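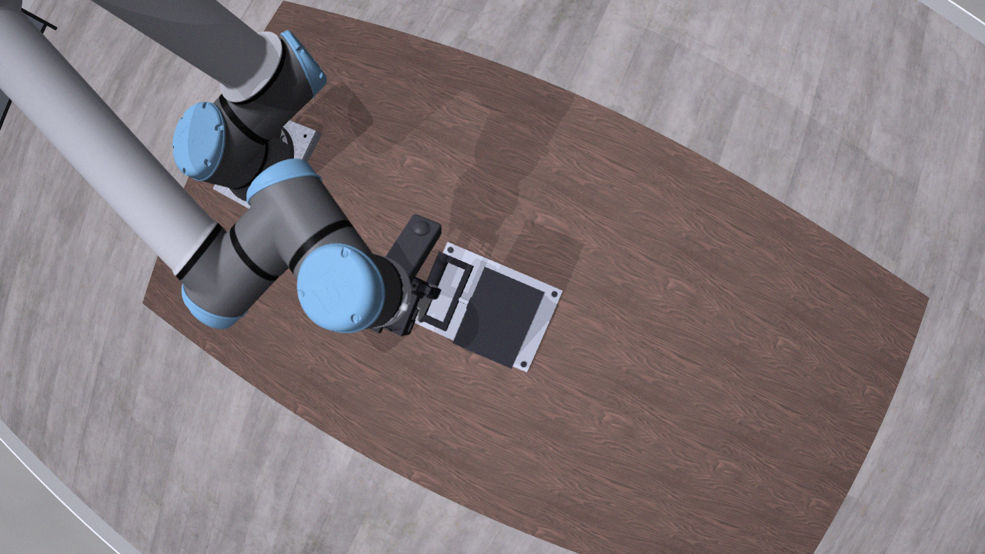
Table Care Before the Heat Goes On

By Luminița Bălan
January

Print this item | E-mail this item

Most of the calls to the Brornurberg lending workshop this month have been about dining tables. The furnace runs all day, the air in the house dries out, and a top that was fine in the fall now has a dull patch, a sticky patch or a crack at one end. Jong-dae Son and I have been giving the same answers on the phone, so I am putting them down in one place.

Start by finding out what finish you have. Pick a spot underneath or on the inside of a leg and touch it with a cotton swab dipped in denatured alcohol. If the finish goes soft and tacky, it is most likely shellac. Lacquer softens with lacquer thinner, and varnish and most modern finishes will mostly ignore both. Open a window for this and keep the cans away from the stove. Old wax will confuse the test, so wipe the spot with mineral spirits first and let it dry.

For regular cleaning, use a soft cloth, warm water and a drop of dish soap. Wring the cloth until it no longer drips. Wipe with the grain, then go over it again with a dry cloth. Skip the spray polishes. Many of them contain silicone, and it makes any later refinishing harder. Several tables have come through the workshop with silicone in them, and Ju-won Yang had to seal every one before new finish would stick.

White rings from cups are usually moisture held in the finish. Leave them alone for a day or two first. If the ring is still there, rub a little paste wax over it with a soft cloth, and use very light pressure. Black rings are a different matter — the water has reached the wood itself, and the finish has to come off before you can treat the stain. 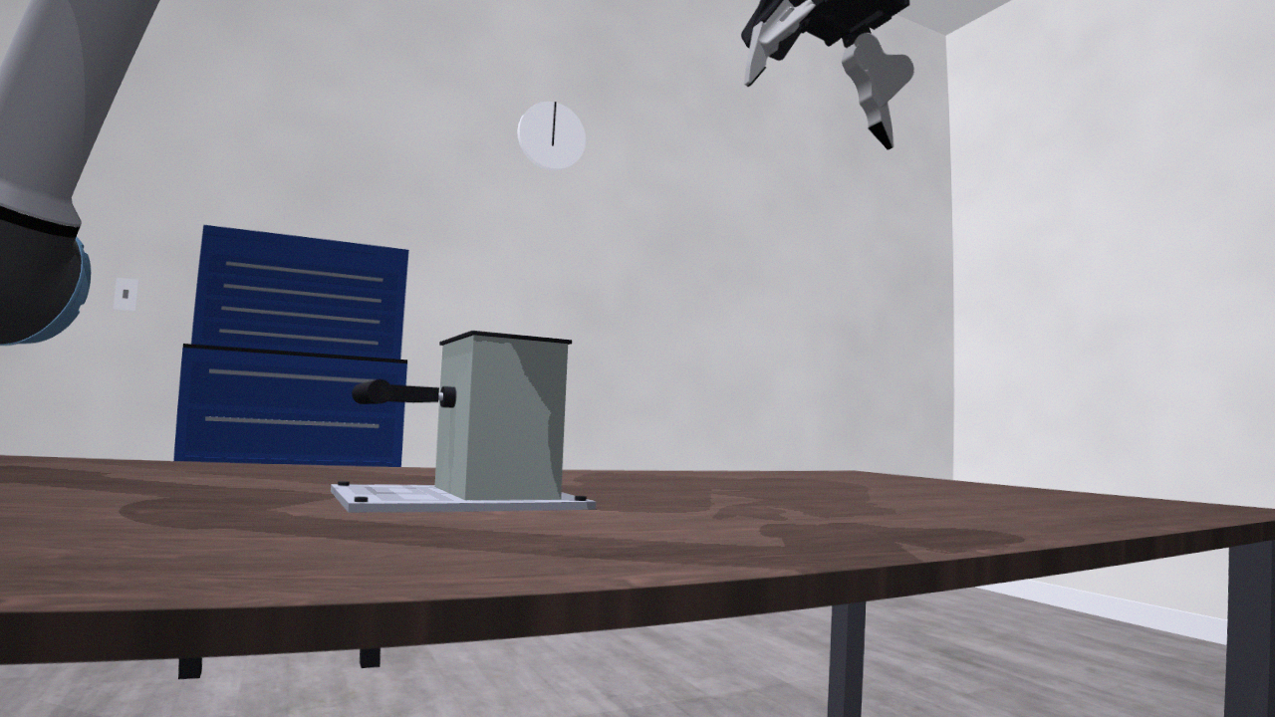 Dry air does more damage than cups do. Solid wood shrinks across the grain when the humidity drops, and a top that is screwed down tight has nowhere to go. Look underneath. Older tables often have small wood blocks or metal clips that let the top slide a little. If someone has replaced those with long screws straight through the apron, take the screws out and put clips back in. A pack costs 3 dollars at the workshop counter. Keep the table away from the register if you can, and put a pan of water or a humidifier in the room.

Do not fill a winter crack until summer. It may close up by June, and filler packed into it now will be squeezed out or will split the board further along.

For scratches that do not go through the color, paste wax is enough. For deeper ones, use a wax stick one shade darker than you think you need. If you do end up sanding, 197 people have asked me where to begin and I tell them all to try 100 grit only on bare, rough wood and to finish well short of 300. Go with the grain.

The workshop is open Friday evenings through the winter. Bring a drawer or a leaf if you want a finish tested. Please do not bring the whole table without calling Jong-dae first.

Comments

Jucélia Lacerda: We had the long screws problem on my aunt's table. Took them out last week and put in the clips. Do the clips go on the ends as well as the long sides?

Luminița Bălan: Yes, but leave a gap on the long sides so the top can move toward them.

Dong-geon Ko: What about tung oil? I have half a can and the table at our Batlow place is bare in spots.

Ju-won Yang: Read the can first. A lot of what is sold as tung oil is thinned varnish. It will work, but it dries differently and you need thinner coats.

Dong-geon Ko: It says "tung oil finish."

Ju-won Yang: Then it is probably the varnish kind. Try it on the underside.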